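Pay for the rooms first, and for the robot after

November 17, 2022

Every year in August our department at Plorier must send its equipment list for the next budget. I have prepared this list four times now. Each time the biggest line was a robot, and each time the discussion was almost completely about that line: which arm, which base, how much weight it can lift, if the warranty covers the wrist. The software to test the robot in simulated homes was at the bottom, in a group called "other". When the total was too high, we cut from "other".

I want to argue that this order is wrong, at least for groups of our size. We develop tasks for mobile robots in apartments, mostly clearing tables and bringing objects. We are a small team and we have one test room. I believe a team like us should pay for simulation first, use it for a good part of a year, and only then sign for the machine. I know this is not popular. People join a robotics group to work with a robot, and a director who visits wants to see one.

Let me tell what happened with our own purchase, so the reader can judge.

Two years ago we bought a mobile base with one arm from Lelness. It is a good product and I have no complaint about the company. The selection took us a whole spring. We compared data sheets, we made a table with points, and we visited a customer in another city. What we did not do was ask in which rooms it would have to work. We had an idea of a room in our heads, and the idea was our own test room, with one desk, one shelf and a floor without any carpet. The arm reached everything there.

Then we started the apartment project with Charpentier, who rent furnished apartments to older people, and we had to think about real furniture. The base was a little too wide for the space between a chair and a counter. The arm could reach the near half of a dining table and almost nothing of the far half. The sensor on the base, mounted low, saw table legs when they were thick and often missed them when they were thin. All of these facts were in the data sheet, if you knew which question to ask. We did not know the question, and we paid for a longer arm and a second sensor in the following year. The correction cost more than three years of the simulator license that we had removed from the list.

After this I asked to have the license back, and since last winter we work with the Grimico package. It came with 28 apartments and we can rearrange the furniture in each of them. The first months were slow. One colleague spent most of his time on the weight of cups, and there were weeks when I was afraid that I had argued for the wrong thing. Now it is the tool we open in the morning. Below are two views of an apartment which we use often for planning.
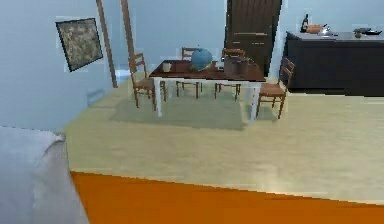
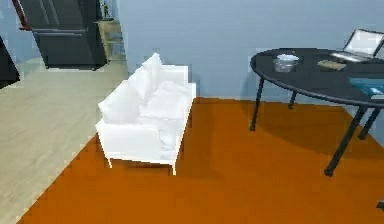

The dining table is in the first view, the loveseat and the round table are in the second.

I choose this apartment for visitors who must decide about money, and I have a reason. It is quite ordinary. Most people would walk through it without any thought. But look at it as a buyer. The chair at the left end of the dining table is turned a little, and a base that plans its path for straight chairs will have to plan again. The round table stands on four thin legs that spread outward, so the free space under it is not the same at the floor and at the top. Its top is dark and glossy, and there is a translucent bowl near the edge. Any person who has worked with depth cameras knows what such a combination can mean. A loveseat that is white everywhere is another small problem, if your software must find where the seat ends and the cushion begins.

From every one of these things comes a question for the supplier. How wide is the base with the arm folded? At what height is the lowest sensor? How does the camera work with shiny and see-through objects, and can you show us this on our own list of objects? I would have been happy to have these questions in my hand when I sat in front of the Lelness salesman. He was polite and he answered everything that I asked, and that was exactly the difficulty.

There is a cost side too, and here I should be exact. In the simulator we made 1,413 runs of the table clearing task before the summer. With the real robot, in the same test room, we can make maybe one good day of runs per week, when nothing is broken and when two people are free to stand near the stop button. I did the calculation for our management and I will not repeat it here, but the real runs came out so much more expensive that one person asked me to check the spreadsheet. The money for a robot is spent in one moment, and after that moment you also pay for the floor space, the spare parts, the batteries, the insurance and the hours of people who watch. These things are rarely in the same line as the purchase, and in our forms they are not even on the same page.

Now I must be fair to the other side. A simulator is clean in places where a home is not. In our rendered apartments no cable lies across the floor unless a person puts it there. The doors open always with the same force. A rug is a colored surface with some friction, and a real rug can fold under a wheel and stay folded. If a team uses only simulation for too long, it will become very good at simulated rugs. I have seen a group present a beautiful success rate and then lose half a year on a real kitchen drawer.

Bernadette Vidal read a draft of this text and she does not agree with my order. She told me that a team without hardware forgets how slow everything is, and that she would rather buy a cheap, used robot at the beginning, even a bad one, to keep the people modest. In her opinion my budget problem was never the robot. It was that we bought one big machine and had nothing left for mistakes. She would put aside a fixed part of every equipment budget with no name on it, and open it only after the first half year of use.

I have thought about this for some days. I accept the second part completely. A reserve with no name is a very good idea, and it is also the hardest thing to defend in a meeting, where every line wants a supplier and a quote. About the used robot I am less sure. We had one before, and my memory is that it taught us mostly about used robots. But maybe we did not choose it well.

So what will I write next time? My draft looks like this. The simulator license is at the top, with one person paid at least half of the time to take care of the rooms and objects, since a package without such a person will be old after a few months. Then come 200 runs for each task we want to do, planned before any supplier is invited, and a short report from these runs about width, reach and sensing. The report goes together with the request for quotes. Then the robot, rented for the first period if the supplier permits it. Then the reserve of Bernadette, which I will probably call "adaptation of equipment", as our form does not accept an empty name.

I do not expect that this draft will survive in full. In our house the year in which nothing heavy arrives at the loading dock is seen as a lost year, and I will have to explain why a large part of the request is for rooms that do not exist. If some reader has already managed to get such a budget approved, I would be thankful to see how the first page was written.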